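4. Preparar a caixa de dois compartimentos

Antes de passarmos à arrumação propriamente dita, convém dedicar uns minutos à caixa e à bancada. Parece trabalho a mais, bem sei, mas é aqui que se ganha o sossego do resto do dia.
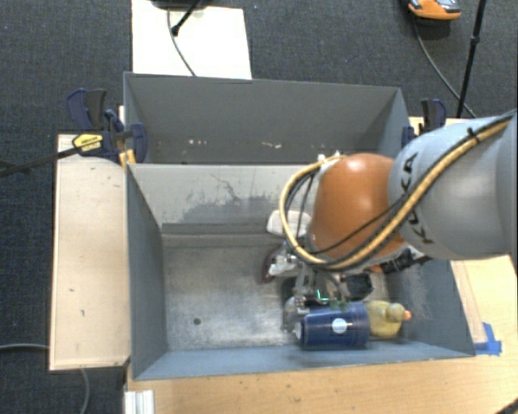 Quem já montou a versão anterior do conjunto Plirkport vai reconhecer quase tudo neste capítulo, e pode ler só as notas. Para quem começa agora, o melhor é seguir os passos pela ordem em que aparecem, com calma, e deixar os objetos de lado até ao passo 6.

O que deve ter à mão: a caixa aberta, o tampo de madeira, uma tábua de apoio, os grampos de barra, um pano macio e um rolo de fita azul. As peças de substituição pedem-se pela referência 3074 (caixa) ou 516 (conjunto de grampos).

1. Limpe o tampo e deixe-o secar. Qualquer grão de areia debaixo da caixa acaba por riscar a madeira, e depois não há cera que disfarce.

2. Coloque a tábua de apoio do lado esquerdo e assente a caixa por cima, deixando a tábua sobressair um pouco para fora da parede. Empurre a caixa com as duas mãos, primeiro de um lado e depois do outro. Se balançar, ajuste a tábua até sentir que tudo pousa bem.

3. Prenda os grampos na borda, começando pelos cantos superiores. Aperte cada um só até meio, dê a volta à caixa e volte ao princípio para o aperto final.

Cuidado: não aperte um grampo até ao fim com os outros ainda soltos. A caixa foge para o lado contrário e a borda pode ficar marcada.

4. Passe o pano pelos dois compartimentos, sem esquecer as paredes inclinadas e a divisória. Os riscos claros no fundo são do uso e não fazem mal nenhum. Já uma mancha escura merece atenção: passe-lhe o dedo, com luva, e se estiver húmida seque-a muito bem antes de continuar.

5. Cole um pedacinho de fita azul junto a um dos cantos inferiores. É a sua marca de orientação, e vai agradecê-la no dia em que tirar a caixa para lavar e quiser repô-la na mesma posição – acontece a todos.

6. Ponha agora os primeiros objetos no compartimento da frente e deixe o de trás livre. Dois chegam perfeitamente para experimentar, de preferência com formas bem diferentes: um cilindro deitado e um patinho de borracha amarelo fazem um belo par. Deixe algum espaço entre eles e as paredes.

Nota: os objetos redondos tendem a rolar pela inclinação até ao fundo. Se quiser que a etiqueta fique à vista, rode o cilindro com a ponta dos dedos depois de ele assentar.

7. Reveja os grampos uma última vez. Daí em diante, repita esta verificação a cada 50 utilizações e sempre que mudar a bancada de sítio.

Dúvidas sobre este capítulo podem ser enviadas a Madalena Frade, que mantém o manual em dia e gosta de receber sugestões – até as de vírgulas.

Capítulo revisto em 2019-12-10. Segue-se o capítulo 5, Separar por compartimento.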